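Three weeks with the Gilteck two-arm bench kit

11 August 2021

I said in my last post that I would write up the Gilteck kit once I had used it enough to have an opinion. I have now. I paid for mine, nobody at Gilteck knows I have a blog, and the links in the sidebar don't earn me anything.

Quick background for anyone new. I do small-batch packing and kitting for a few local sellers. One of them, Niskanen, makes shoe insoles and sends them to me in mixed lots. I sort them, stack them and bag them. It's dull work and it hurts my neck, and I had been looking at small robot arms for two years before I bought any.

What you get is two arms that bolt to a rail along the front edge of the table, a two-finger gripper for each arm, a camera for each gripper, the control boards, and a lot of cable. The table and the aluminum are not part of it. The software comes as a download and you do need a decent computer for it. Mine was already up to the job, so I can't tell you what the minimum is.

The box weighed 26 kilos and came in one piece. The manual is a PDF. It is well written up to the page where you mount the second arm, and then it skips a step. You have to set the arm IDs before you plug both of them in, and if you don't, they both answer to the same name and neither one moves. I lost an evening to that. Arvo Rissanen had the same problem with his and told me the fix, so thanks to him.

I started with the simplest job I could think of, which was stacking insoles in a shallow tray. I taught it by moving the arms through the job myself, over and over, and letting the software record. The guide suggests 30 recordings for a new task. I stopped at 20 the first time because I was impatient, and the results were poor. I went back and did the rest and it got a lot better.

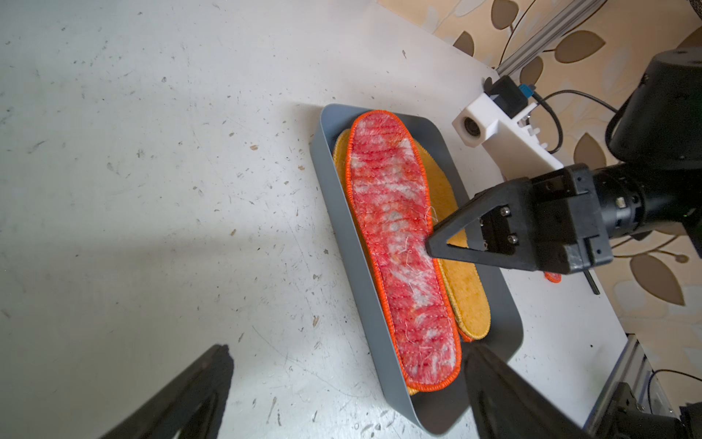
The thing I didn't expect to matter so much was the material. Insoles are soft and they bend when you pick them up from the wrong place. If the gripper takes one near the toe, the heel drags and pulls the next one along with it. Picking near the middle works best. The fleecy ones are the hardest because the surface grabs at everything. Felt is easier. I ended up redoing all my recordings with the same pick point on every insole, and I would tell anyone starting out to settle that before recording anything.

The fingers themselves are fine. They're a hard plastic with no padding and they come to a fairly narrow tip. That's good for getting hold of an edge and bad for holding something thin without it turning. Clelholm sells soft pads that stick on. I have a set on order but they haven't shown up, so everything in this post is with bare fingers.

Speed is the first thing people ask me. It's slow. I am faster by hand, and I would guess I always will be with this kit. What it gives me is time to do something else in the same room, like labels or invoices, as long as I look over now and then. Is that worth the money? For me, so far, yes. If you need to get 500 pairs out the door by tonight, do it by hand.

Accuracy is better than I thought it would be. When it misses, it usually misses because I put something down in a different place from where it was when I recorded. The software has a setting for this called "placement tolerance" and I have it turned up most of the way. It makes the arms hesitate more, but they find the thing in the end. Changes in light bother it too. I had one bad morning with the sun coming in low, and after that I started keeping the blind down.

Now the complaints. The cables are the worst part of the kit. They run from the cameras back along the arms and they are a bit too long, so they hang in loops. Twice one of them caught on an insole and moved it. You can tie them down, but if you tie them too tight the wrist pulls on them at the far end of its reach. I've settled on two loose ties per arm. Gilteck should sell a shorter cable, or at least some clips.

The control boards also come bare. No case, no cover, only a board with lights on it and wires going in. I know plenty of people don't care, but I have lint and dust in here all the time and I would have paid extra for a lid.

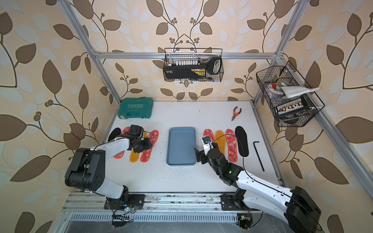

Layout took me longer than the teaching did. At first I had the insoles in one pile on one side and let both arms reach for it, and they kept getting in each other's way. The arms do stop before they hit, I'll give them that, but then they sit there waiting and you have to clear it. Now I split the insoles into two groups with the blue tray in between, so each arm mostly minds its own side. I point them all the same way too, toward the back wall. Hanging a couple of wire baskets on the aluminum was the other good change, and the bit sets live in those now. I still leave pliers and a hex key on the table more than I should, and the same goes for the teal toolbox. The arms ignore them as long as they stay out of the path.

Keep a hex key handy in any case. The screws on the gripper mounts work loose. I check them every morning and there's usually one that needs a quarter turn. Thread locker might fix it but I haven't wanted to commit while I'm still changing things.

Support has been okay. I wrote to them once about the arm IDs and once about a camera that wouldn't connect. The first answer took four days, by which time Arvo had sorted me out. The second came the next morning and was correct (wrong port, my fault).

I did look at the Fleline kit before buying. It has padded fingers and a proper case for the electronics, and it costs a good deal more. It also only comes as a single arm, and I wanted two so one could hold the tray steady if I ever need that. I haven't tried that yet.

Would I buy the Gilteck again? Yes, at the price I paid. I wouldn't buy it for someone who doesn't like fiddling with things. Next I want to try bagging, which means getting one arm to hold a bag open while the other one fills it. I'll post about that after the finger pads get here.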